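Workshop notebook, Molinau group
Feb 3, 2022

I promised everyone I would write up the January sessions while they were still fresh, and of course I have let it slide a little, so forgive me if some of this wanders. Most of it is for my own use when I plan the next round, but please scribble in the margins if you remember something differently. I would rather have an argument in here than a tidy page!

The topic, for anyone who missed the first evening, was habit and the small choices we keep putting off. We had 37 sign-ups through Pillex and the room at Rumow held us nicely once we pushed the tables back. I opened with the exercise I borrowed from the Eyvindsson workbook, the one where you write down a decision you have been carrying around for longer than a month and then, underneath it, what you do each time it comes to mind. People were so generous with this. One woman wrote "I clean the oven." Another had written only "phone," underlined twice, and the whole table laughed in recognition (me included, I am terrible for it).

What struck me on reading the sheets afterward was how few of the decisions were big ones. I had prepared for career changes and house moves, and there were a couple, but mostly it was things like whether to answer a brother's letter, whether to keep paying for a class, whether to say yes to Sunday lunches. I had set aside seven minutes for the writing and it wasn't nearly enough. Next time, double it and drop the warm-up question, which fell flat both evenings. 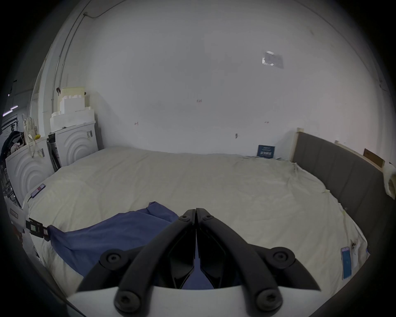
Modupe Ogbonna
Workshop lead, habits and decision-making

On to the second session, which was the one I was nervous about. The plan was for everybody to pick one of their put-off decisions and give it a date, out loud, to a partner. I still believe in the idea, but I think I rushed them into it. Saying a date aloud to someone you met the week before is a lot to ask, and I could hear the voices drop all over the room. Two people asked if they could write it down and keep it folded, and I said yes straight away, and then half the room wanted to do the same. So we did it that way, and the mood loosened up wonderfully. Note to self: offer the folded paper from the start and let the brave ones speak if they feel like it.

The discussion about familiar paths went on much longer than I'd planned, and I let it. Somebody made the point that a habit can be a kindness to yourself, that having the same breakfast and the same walk leaves you some strength for the harder things, and that I had been talking about routine as if it were always a way of hiding. She was right, and I've been chewing on it ever since. My handout does lean that way. I want to rewrite the second page so that it asks which routines people would choose again today, and leave them to sort out the rest for themselves.

We also got into a lovely tangle over whether putting something off counts as deciding. I said it did, rather grandly, and was told quite firmly that sometimes a person is just tired. Fair enough. I have crossed that line out of my notes, though I may sneak it back in with softer wording.

Some practical bits before I forget. The pencils were a mistake, half of them needed sharpening and we had one sharpener, so pens from now on. The 70 copies of the workbook page were far too many and the leftovers are in the gray folder on the shelf by my desk, please use them before printing more. The break needs to come earlier on the second evening, before the partner work, when people are still a bit shy and a cup of tea gives them something to hold. And the heating in that room wants switching on well ahead of time, I kept my coat on for the whole introduction.

Still open: whether we hold a follow-up evening at all. I go back and forth. Several people asked for one, and I would dearly love to hear how the folded papers are getting on, but I don't want anyone staying away because their date came and went. Perhaps an open house with soup and no exercises. I'll bring it up when we next meet, and yes, I do see that I am putting off a decision. I've given it until Tuesday.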